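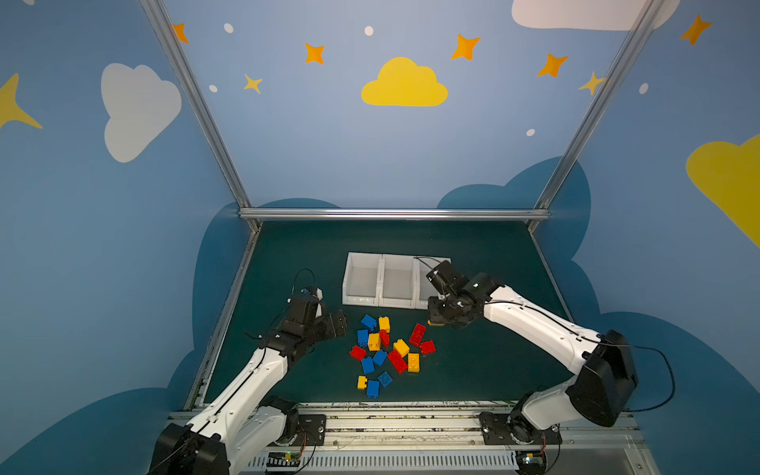

Sorting and storing building bricks: frequently asked questions

This page collects the questions which we receive most often at Hernetetti, our small shop for used and cleaned building bricks. Most of them come from parents, and a good part from adults who found their old bricks again and want to bring order in them. The answers are from our daily work at the sorting table. If your question is missing, write to us with the form on the contact page.

GETTING STARTED

Should I sort by color or by shape?

It depends on how many bricks you have and who will use them. For a small collection, and for children under school age, color is the easier way. A child can see red, blue and yellow at once and needs no explanation. For a big collection, shape is better. When you look for one small yellow brick in a deep box of only yellow bricks, your eye gets tired very fast. When you look for it in a box of small bricks in mixed colors, you find it quickly.

Where is the limit between small and big?

We say 2000 bricks. Under this number you can sort by color and be happy with it for years. Over this number we advise you to sort by shape first, and by color only inside the shapes you have most of. It is our own rule and you do not have to follow it.

I have only red, blue and yellow bricks. How many compartments do I need?

Three, one for each color. A low tray with three open compartments side by side is enough. Do not buy a case with many little drawers for such a set. The drawers stay half empty and the child will not open them.

Can I start with color and change to shape later?

Yes, many of our customers do it. Take one color compartment at a time, pour it out, and divide it into long, short and flat. Do not pour out all colors together again, or you have lost the first work.

THE TABLE AND THE LIGHT

What kind of surface is best for sorting?

A plain, dark one. Blue and green in a dark tone are good, also dark gray. Yellow and white bricks are very clear on it, and red also. Dark blue bricks are a little harder, but they still shine on the edges. The worst surface is a tablecloth with a pattern. We have lost many small pieces on flowers and stripes, and found them later in the washing machine.

My table is white. Must I change something?

You can put a large sheet of dark felt or a dark towel on it. Felt has one more advantage: the bricks do not jump away when they fall. It makes less noise too, and this is welcome in an apartment in the evening.

Does the lamp matter?

More than people think. Under a very warm lamp, white and light yellow look almost the same, and old white bricks are often a bit yellow already. Use daylight when it is possible. In December we sort only until 3 in the afternoon, and after this hour we do other work, for example washing.

TRAYS AND BOXES

Open tray or box with lid?

For the work of sorting, always an open tray with a low rim. You must be able to drop a brick in without looking and without lifting your hand high. For storing, a box with a lid. We pour from the tray into the box at the end. This sounds like double work, but it takes less than a minute.

Where should the tray stand?

Behind the pile, in the middle, so that both hands have the same way to it. Many people put the tray at the right side. Then the left hand must cross over the pile every time and it pushes the bricks off the table. When two persons sort together, they sit next to each other and the tray stands in front of both.

Which tray do you use in the shop?

We work with the Tradus three-part tray, in white. The compartments have equal size and the floor is smooth, so you can wipe it with one movement. We have it in the shop under the article number 2230. There is also a version in clear plastic, but I do not recommend it for sorting, because you see the table color through the floor.

Is the color of the tray important?

White or light gray is good. In a red tray, a red brick which does not belong to a corner full of red bricks is fine, but a mistake with a dark orange one you will never see. In a white tray a wrong brick shows itself immediately.

Can I use something from the kitchen?

Of course. A cutlery tray is very good, but the long compartments are narrow and an adult hand with big fingers does not come in well. Muffin tins are suitable for the very small parts. Egg cartons are not suitable, the small pieces hide in the holes of the paper and you throw them away with it.

DURING THE SORTING

Should I spread all bricks at the same time?

No. Put a small pile in front of you, where the bricks lie loose and not in more than 2 layers. From a high pile you pull one brick out and five others slide down. When the small pile is finished, take the next one from the big box. With children I take a portion which fits in their two hands together.

Is it faster to pick one color after the other, or to take each brick as it comes?

For three colors, we prefer to take all of one color first. The eye looks only for blue and the hand follows. When blue is gone, the pile is already smaller and looser, and the next color goes quicker. The last color you do not pick at all – you push it with the side of the hand to the edge and into its compartment.

With many colors this method is too slow and you should take each brick as it comes.

Where do the very narrow bricks go?

Together with the others of their color, if you sort by color. But be careful, they stand up between the larger bricks and you see only a thin line of them. Before you say that a pile is finished, move the rest with a flat hand once to the left and once to the right.

What do I do with bricks which are stuck together?

Make a separate place for them and open them at the end. If you stop for every stuck pair, you lose your rhythm. Two flat bricks you open with a separator tool or with an old plastic card. Please not with a knife and please not with the teeth. Tooth marks are the most common damage that we see, and such a brick we cannot sell again.

How do I hold small bricks when my fingers are not so good anymore?

Several older customers asked this. Take the brick on its long sides and not on the studs. The studs are round and the fingers slip on them. If the brick lies flat, press with one finger on the edge of it, then it tips a little and you can catch it. There are also soft tweezers with wide ends, we have the ones from Yokoyama. They do not scratch the plastic.

WITH CHILDREN

From what age can a child help?

My own experience is that from three years they like it and from four years they do it right. Please remember that small bricks are dangerous for children under three, so a smaller brother or sister must be in another place during this time.

My child mixes everything again after one hour. Is it worth it?

Mixed bricks are bricks which were used, so I would not be angry. We recommend one evening in the week for tidying and in the other days only one common box. If you ask for perfect order every evening, the child will soon stop building.

How can I make the tidying more attractive?

Give the child only one color and take the others yourself. Or use an egg timer with two minutes. Some families cover the place with a nice background – sky, clouds, stars on the wall behind the table – and then it is a small corner with its own name, and the tidying belongs to it. Stickers on the compartments help the children who cannot read yet.

WASHING AND SELLING

Should I wash before or after sorting?

After. You wash a color or a shape in one net, and it comes out still sorted. Use lukewarm water, a little dish soap, and let the bricks dry on a towel with the studs facing up for one night and then turned for some hours. Water stays inside the hollow side for a long time.

Do you buy sorted bricks?

Yes, sorted and unsorted. The smallest quantity is 50 bricks. For sorted ones by color we pay a little more, and if they are also washed, a little more again. Other brands that fit together are welcome, but please put them in a separate bag.

What is the Munditz bag that is written on your price list?

It is the cotton bag in which we send our mixed bricks. It opens completely flat to a round mat, you can sort or play on it and then close it with the string. It is dark blue inside. You can buy it also empty.

Can I send you a picture of my pile and get a price?

You can, but spread the bricks a little before, so we see more than the top ones. We answer with a first price, and the final one comes when we have had the bricks on our table.

I ordered only yellow bricks and found a red one in the bag. What now?

Please keep it, and excuse us. Write us the order number and we will send you the missing yellow one with your next order – or by letter, if you need it sooner.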